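The Big Table at Stallard, Before the Swap
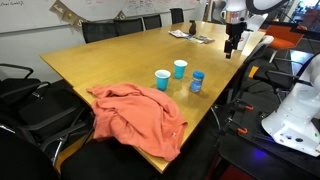

Stallard, January

We love our swap mornings, and I always end up taking far too many pictures of the hall and almost none of the table, where everything starts! So this page is a thank-you to the table. It's big, it's a lovely honey color, and it has the soft, slightly worn shine that wood gets when people keep using it. Greer Gourlay found it for us when the Nastach offices closed, and it took 8 of us to get it up the stairs.

A few notes on what's on it, for everyone who asked after the last gallery.

The orange top. Well, salmon orange, if you ask Yuk-lan Lam, and we do ask her about colors. I'm pretty sure it's a shirt or a sweatshirt, bunched up near the corner with a piece hanging over the side. I love that color against the wood – it warms up the whole room.

The two turquoise cups. Plastic, white on the inside, and so cheerful! Cups are always popular with families, and a pair is even better. Zaid Kassab would like it known that he has first dibs on anything turquoise (he doesn't, Zaid, you have to line up with the rest of us).

The little blue jar. It has a darker blue screw cap and a pale label, and it's nearly the same height as the cups. Good jars with good lids are my weakness. Mine at home hold buttons, picture hooks and one very old stamp collection.

Papers and magazines, down at the far end. Lots of color in those pages, all overlapping, just the way I like a reading pile. Fasil Tekleab cuts his up for collage and has filled 36 sketchbooks so far, which he'll happily show you if you have an afternoon.

The small brown bottle, just behind the magazines. Dark, narrow neck, very handsome. Put a single stem in a bottle like that and you've got a windowsill.

Bring your own bags next time, please, and come up by the Flistholm Street door. Tables open at 8, and Nahom Yilma has the sign-up sheet.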